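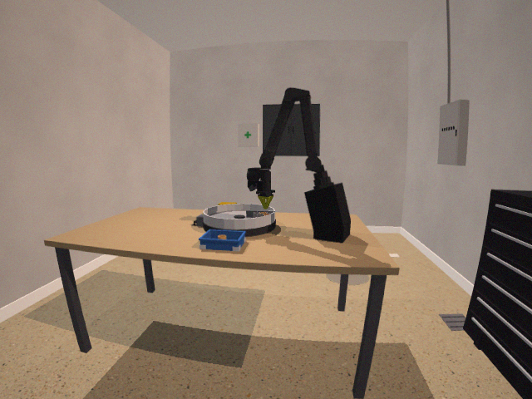
Saturday catch-up, very short on time

March 10, 2018

OK so I said I'd post every week in February and then posted zero times in February. Sorry. Quick one before I have to be out the door.

The choir thing. Several of you asked. Yes we're still doing the spring concert, no I have not learned my part. Altos have this run in the second piece that goes down when your whole body wants it to go up. Myrto Karagiannis sat next to me on Tuesday and sang it straight into my left ear until I got it. Then I got in the car and it was gone. Gone!

Been practicing with the recordings she sent. Ten minutes while the pasta cooks, ten more when I'm folding stuff. It's sort of working. I can do bars one to eight in my sleep and then it's soup.

Reading music

I never properly learned. I had piano for a year as a kid and quit over a recital dress. So I'm doing it the slow way now, pencil in hand, writing the letter names under the notes like a seven year old. Somebody behind me tutted at that. Let them tut.

What helps, if anybody else is in the same boat:

Clap it first. No singing, only clapping. You feel stupid, then you get the rhythm.

Say the words in rhythm after that. Latin is easier than I expected, English is worse – all those s sounds landing in different places.

Mark your breaths. I kept running out of air on the long line and going purple, and the fix was a tiny tick in pencil after the third word.

Don't look up the good recordings the night before rehearsal. I did that and wanted to quit.

Money stuff

Hall rental went up again. We need 346 dollars more than last year, which isn't the end of the world but we're not exactly rolling in it. There's a bake table at the concert (I'm down for lemon bars) and a raffle. If you want tickets text me, I have a stack of them in my coat pocket and they're getting soft.

Also we voted on folders. An entire half hour on folders. Black ones won, I wanted the navy. Moving on.

The voice itself

Had a cold for most of February so everything came out like a goose. Better now. Steam, tea, less coffee – I hate the less coffee part. My top notes are back, the bottom ones never left. Going to try and get to the Thursday sectional too, if I can swap the school run with somebody.

Right, that's all I've got time for. Lemon bar recipe next time, I promise, it's on a card somewhere in teh kitchen drawer. Rehearsal is at the usual time, side door, bring your own pencil and please not a pen, the scores are borrowed.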